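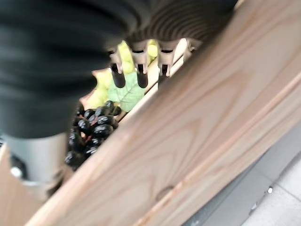

How do you keep two kinds of grapes in the same crate without the bottom ones getting crushed?

Keep the layer shallow, lay the bunches on their sides with the stems pointing the same way, and don't stack anything on top.

Cirneck Fruit Room: Grapes in the Crate

3 min read

Dark grapes and green grapes, with a leaf between the two bunches. The wooden crate is the kind we use for the counter at the Clisberg shop.

Vinzenz Trummer grows both kinds on the slope behind Flerkurthorpe, where he has 63 rows. The dark ones ripen first. He picks before 9 in the morning and brings them down the same day, and we sort them on the long table by the door. Split berries come out with small scissors. We leave the rest of the bunch alone and handle it by the stem, so the bloom stays on as long as possible.

We don't wash grapes before they go in a crate. Rinse them at home, right before you eat them. In the refrigerator they keep well in a paper bag on the middle shelf, away from onions.

The leaves are for looks, and they go in last. Pick them off before you put the fruit away.

Crates are lent out with a deposit of 4 dollars, paid back when the crate is returned to Clisberg or to the Pfister farm stand. We had 60 crates at the start of the season and would like to see the missing ones again in October.

Recent galleries

Plums from the Pfister Orchard
Repairing the Old Crates
Flerkurthorpe in October
Pears on the Counter
Walnuts, Drying Racks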